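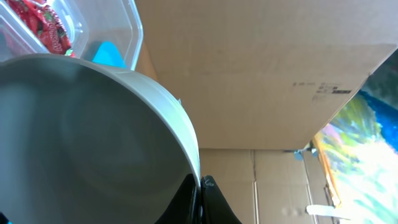 November, Wednesday, a little after 4

Kitchen end of the workshop, continued from the last page where I ran out of room. I meant to write this up at lunch, and then the Mudgway order came in and I was signing for boxes until my hand ached, so forgive the handwriting for whoever types this up (probably me, in which case, hello, drink some water).

We are still on the question of what lives where. I know it sounds like a small thing to give a whole notebook entry to, but I lost the better part of last week to looking for lids, and Beverley Mahuika lost a good deal of patience on the same errand, so I think it earns its pages. The plan we agreed on over tea was simple enough: dry goods and packets go in clear boxes, big containers stay out on their own, plates go to the rack and then to the shelf, and anything that doesn't fit one of those gets a sticker and waits for a decision. I have a feeling the sticker pile is going to be the largest category by Friday, but we'll see.

Clear boxes first. I was against them, I'll admit that here where Beverley can read it. I thought they would look messy with everything showing through, and I'd have been happier with something you can't see into and a neat label. She said that labels are only as good as the last person to update them, and she had the evidence on her side, given that the tin marked RICE had been holding batteries and a ball of string for as long as I've worked here. With a clear box you get the color of the packet before you've even got hold of the lid. Red packet, there it is, grab it and go. I tried it myself this morning, coming in from the corridor with my arms full, and I found what I wanted on the first try. So I take it back. Clear boxes it is, with the rounded corners, which are kinder to wipe out than the square ones we had from Zisero (crumbs lived in those corners like they were paying rent).

One note for the Zisero boxes: please don't throw them out. They are fine for hardware, and I've already promised 2 of them to the bench by the window for clamps.

The big gray container. I've grown very fond of it. It's a good generous size and has a lovely thick lip, and that matters more than I expected, because a thin lip on something that wide is miserable to pick up when your fingers are cold, and in November in this building your fingers are always cold. The question is where it should stand. Next to the clear boxes it hides them if you're coming from the low side. You end up leaning over it to see what's in the box behind, and then you knock it with your elbow. I did this twice. I've moved it along a hand's width and I'll try it there through the end of the week, and if it still gets in the way it can trade places with the bread bin, which has had the best spot on the counter for years without doing much to deserve it.

I'd also like to stop people using it as a place to drop things. It is so inviting, a big open mouth like that, and by the end of any ordinary day it has a teaspoon and somebody's receipt in it. I don't mind much, but it can't be the container for clean things and the lost property office both. I'll put a little dish out by the door for receipts.

Moving along to the washing-up side, where I spent most of the afternoon and enjoyed myself more than I probably should have. I ran the sink hot and went through the plates we brought over from the Trirbridge kitchen, the ones that came wrapped in newspaper and had ink on them. A long soak, then the soft brush, then a rinse, and I did not use the scouring pad on them, whatever it says on the old sheet above the sink. I'm going to take that sheet down. The Trumine powder shifted the ink nicely with a teaspoon to the bowl, and a tablespoon did no better than a teaspoon, so save the powder.

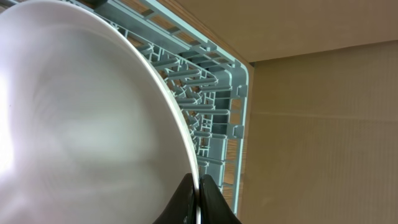
The white plates are bigger than our old ones and that has consequences for the rack. With the old plates you could fill every slot and walk away. With these I've been leaving a slot free between each one, otherwise they lean on their neighbors and the air doesn't get in, and you come back an hour later to find a wet stripe where they touched. It means two rounds of washing for a full set, and I can live with that. Beverley thinks we could alternate a big plate with a saucer, which is clever, and I'll try it tomorrow if there are saucers to be washed (there are always saucers to be washed).

I like the blue rack very much, for the record. There was talk of replacing it with a steel one and I'd ask that we hold off. It's gentle on the rims, it's light enough to lift with one hand when you want to wipe underneath, and it brightens up that corner on a gray afternoon. My one complaint is that it wanders on a wet counter. I've put a folded tea towel under it for now. If someone has an old rubber mat at home they don't love, bring it in and I'll cut it to size.

A small thing about handling, mostly for the newer people. Pick the plates up by the edge and lift straight up before you bring them toward you. If you tip them first they catch. I chipped one that way years ago in my mother's kitchen and I can still hear it.

Ordering, while I think of it. The catalog wants 291 for the small stack of shelves we looked at, and I'm not convinced, so I've left it off the list until we know how many plates we're keeping. Paper towels are on the list, the box of 1000 sheets again. Dish soap we have.

For tomorrow: try the saucers between plates, find the lid for the second clear box (it was on the windowsill, and then it wasn't), take the old sheet down and write a shorter one, ask Beverley whether the bread bin has any friends who'd object to it moving.

Later, nearly 6. Found the lid. It was under the tea towels, and I had put it there.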